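Food Waste in the Skestthorpe School Canteen
Project report by Yamila Daza and Wian Mtshali
Supervisor: Angus Treloar

1. Aim
We wanted to learn how much food is left on plates at lunch, and which dishes the pupils leave most often.

2. Method
We collected the leftovers during 30 lunches in June and weighed them with a kitchen scale. Bread, vegetables and meat were put in separate buckets. We also gave a questionnaire to 200 pupils. The answers were sorted by year group at a table in the study room. 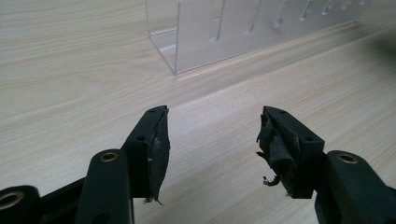 Fig. 1. Clear slotted rack on the table.

3. Results
In total 3732 portions were served. Boiled vegetables were the most often left, and after them the brown bread. Many pupils wrote that the lunch break is too short and the queue is long. The younger ones asked for smaller portions.

4. Discussion
On 2 days the scale was not working well, so these days are missing from our table of weights. We think the kitchen could offer a half portion. Mr Rewi from the kitchen agreed to try it with the soup first.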